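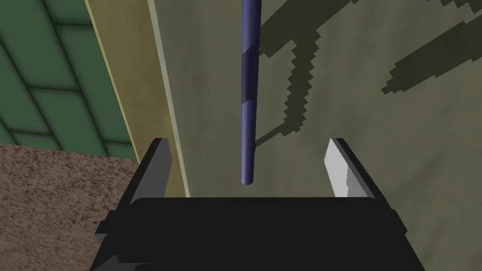
*Simulator view, gripper open at the rod*

# Cell 3 walk-around — Gorkley line, April

Same checklist as always, with my comments after each item. I know the form only wants a Y or N, but the boxes never have room for the stuff people on the floor bring up, so I type it out and pin it by the time clock. If something's wrong, write on it. I read the scribbles!

## Before the shift

- [x] **Sim run matches the program on the controller.** Yes. I went through the rod pick in Kusent first and then checked the program date on the pendant. We do this every time now. It adds a few minutes to my morning, and I've stopped grumbling.
- [x] **Fingers open fully before the approach.** Fine on screen and fine on the floor at slow speed.
- [x] **Gripper pads, wear and bolts.** Left pad is getting shiny. Still inside the limit, but I'd order the spare set this month.
- [ ] **Air hose clips.** One missing, back side of the arm. Tag is on it. Please don't use a zip tie again, it rubs.

## Guarding and stops

- [x] **Gate switch.** Opened it mid-cycle, arm stopped. Reset needs the key, as it should.
- [x] **All e-stops.** Good. The one by the packing bench is stiff, so give it a real shove.
- [ ] **Floor marking.** Yellow line is worn through at the corner where the pallet jack turns. I keep seeing toes over it (mine included, this morning). Needs repainting before the next audit.
- [x] **Clearance.** Measured 700 mm from the gate post to the nearest fixed part. No change from last month.

## Noise and light

- [x] **Noise at the operator spot.** Meter read around 65 dB with the cell running. That's a big change from the old press feeder — you can talk to the person next to you now. A couple of folks told me they miss the racket a little, because they could hear a jam coming. Fair point, and it's why I asked for the chirp on the jam alarm to be turned up.
- [ ] **Stack light visible from packing.** Blocked by the new shelf. Move the light or move the shelf, I don't care which.

## People part

This section isn't on the Famik template. I added it when we switched over and I'd like to keep it.

- [x] **Rotation followed.** Mostly. Two hours at the cell, then swap. Watching a robot is tiring in a different way from lifting, and by the third hour I catch myself staring at nothing.
- [ ] **Everybody on the shift can clear a dropped rod safely.** Not yet. Night crew still calls days for help. They need time on the simulator as well as the handout, and I'm happy to stay late and sit with them.
- [x] **Manual lifting.** The old job meant 480 rods a shift by hand. My shoulders are very glad that's over. We still load the racks ourselves, so the lift table has to stay at waist height — somebody keeps dropping it down.
- [ ] **Job cards updated.** Still say "feeder operator." Nobody feeds anything now! The cards should list the checks and resets people really do, and the pay grade talk ought to start from there.

## Open items

1. Hose clip — maintenance, before the cell goes to full speed.
2. Floor line and stack light — facilities.
3. Night crew simulator time — me, plus whoever makes the schedule.
4. Taipe sensor cable is pinched behind the cabinet. Works fine, looks awful. Reroute at the next planned stop.

Cell is OK to run at reduced speed until item 1 is signed off. Next walk-around is at 6:30 a.m., before the line starts, and anyone who wants to come along can meet me at the gate.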